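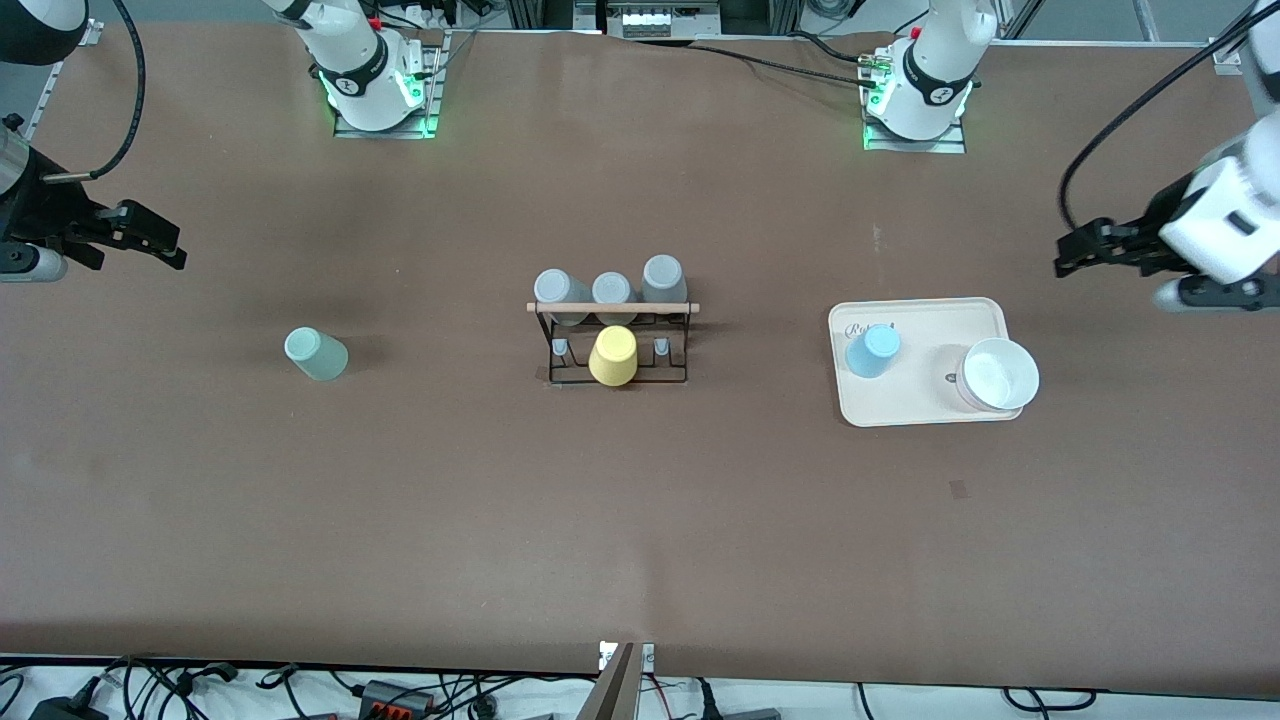 Two robot arms at a practice table, with a cup rack and a tray between them.

How Does a Robot Learn to Put Away the Cups?
Gallside Learning Center, Young Readers' Pages
Published April 26, 2021

Putting a cup on a rack may seem like an easy job. Your eyes find the cup, your hand closes around it, and your arm carries it where it needs to go. You do not have to think about each part. A robot has to learn all of it.

One way to teach a robot is to give it examples. An example is a record of a job from beginning to end. A person guides the robot's arms through the job while a computer saves how the arms move and what the cameras see. When the job is finished, the cups are moved to new places and the person begins again.

A single example is not enough. If a robot saw a cup in only one spot, it might reach for that same spot every time, even with no cup there. The robot needs to practice with cups that are near and far, on the left and on the right, on a tray and on the bare table. Color matters too. A yellow cup and a gray cup can be picked up in the same way, and the robot must learn that from seeing both.

At Gallside, the cup job is part of a program called Trudell. The program has a goal of 700 examples. Each one takes about 20 seconds to record, but setting up the table again takes longer.

What does the robot see?

A camera placed high up can show the whole table at once. It is useful for finding things, but an arm may block its view. For this reason, a robot may also have a small camera near its gripper. The gripper is the part that does the work of a hand. The ones used for the cup job have 2 fingers, which open and close like a pair of tongs.

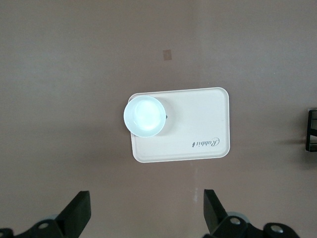 The small camera travels wherever the gripper goes. When the arm moves down, a bowl or a tray looks larger. When the wrist turns, the whole table seems to turn with it, and words printed on a tray may look upside down. The computer must learn that the tray is still the same tray.

To the computer, each picture is a large set of numbers. The learning program looks for patterns that connect those numbers to the way the arms moved. Then it tries to guess the next movement. At first, most of its guesses are poor. The program compares each guess with what the person did, makes a small change, and tries again.

Are mistakes saved?

Sometimes a cup slips or a gripper closes too soon. People who check the examples decide which ones to keep. A record in which the person fixes a mistake can be very helpful, as it shows the robot how to recover.

Try it at home

Ask an adult for a plastic cup. Close your eyes and have a partner tell you how to pick it up, using only short directions such as "left," "down," and "close." Move the cup and try again. Did the same directions work?

Words to know

Example: a saved record of a job being done.
Gripper: the part of a robot that holds things.
Pattern: something that repeats in a way that can be learned.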